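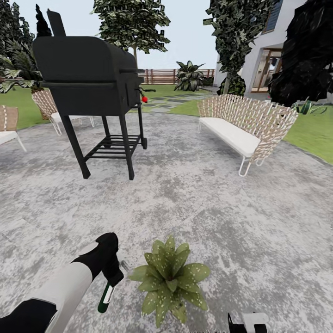

What does the Ornedura plant make?
Outdoor flooring slabs, cast in two thicknesses and sold under the Bellis name.

The open day ran on June 9, 2019, with Ivana Saavedra leading the morning group through the batching hall. Aggregate comes in by rail and is screened twice. The mixer, installed in 2000, handles one batch at a time — cement first, then sand, then water by weight. Slabs leave the molds the next day and go to the curing room, where 354 racks stand in a single bay. Humidity is logged by hand at the door. 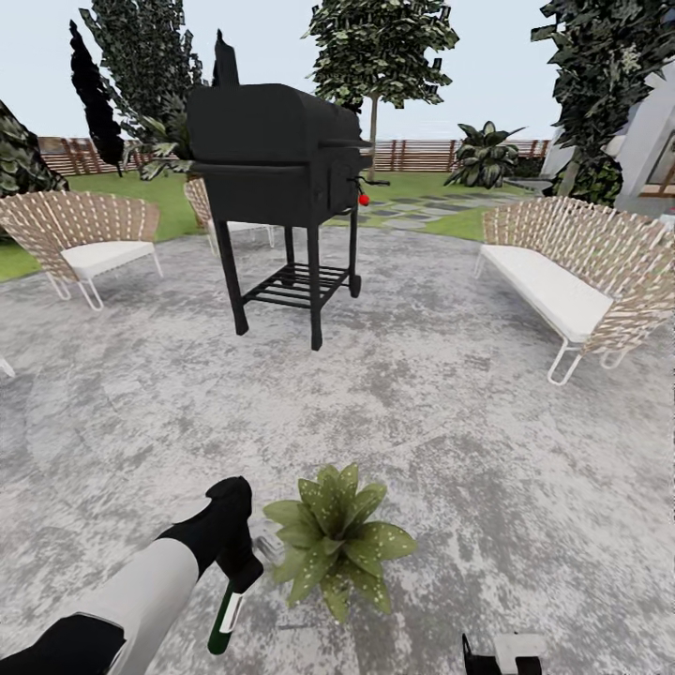 How long do the slabs cure before shipping?
Nearly 2 weeks in summer, longer in December, when the bay is slower to warm up.

Fulgencio Pacheco ran the strength test on the lower floor. The press was louder than expected, and ear protection was handed out late. The saw line was down for a blade change. Parking is at the Bronley gate.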